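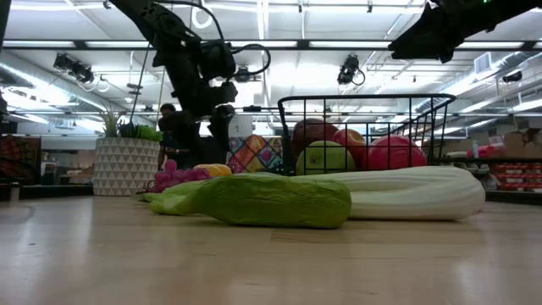
Table with two arms, artificial fruit and vegetables, and the wire basket.

Teaching by Demonstration: Common Questions

3 min read

What does it mean to show the robot a task?
You move the arm through the job and the system records it. At Minaretti we do this two ways. In hand guiding, you hold the arm and push it where it should go. In remote control, you work a pair of handles and the arms copy you.

Which way should I use?
Use hand guiding for one arm and slow, simple moves. Use remote control when both arms have to work together, or when your own hands would block a camera.

Why artificial produce?
Real fruit bruises and changes from one day to the next. Artificial pieces keep their shape, so a recording made on Tuesday can be compared with one made a month later. Grapes and long vegetables are still hard to pick up, and new operators should start with the apples.

How many demonstrations does a task need?
We ask for 100 good ones for a basket task. Fewer may be enough if the pieces always start in the same spots, but they usually shouldn't. Move things between runs. Let some of them overlap.

What counts as a good demonstration?
One piece picked up, carried over the rim and let go inside the basket, at a steady speed. Short pauses are fine. If you drop a piece and recover it, keep the recording and tag it "recovery." If you hit the basket hard enough to move it, throw the recording out.

Can I keep other objects on the table?
Yes. Planters, panels and boxes are useful clutter. Leave them out of the arms' path.

How long is a session?
Two hours at most, with a break in the middle. Operators get sloppy after that and the recordings show it.

The arm lags behind my hands. What now?
Stop, set the handles down and restart the link from the Orkberg panel. If the lag comes back 3 times, report it and switch to the other station.

Do I need to know how to program?
No. Training takes 7 short lessons, and none of them involve code.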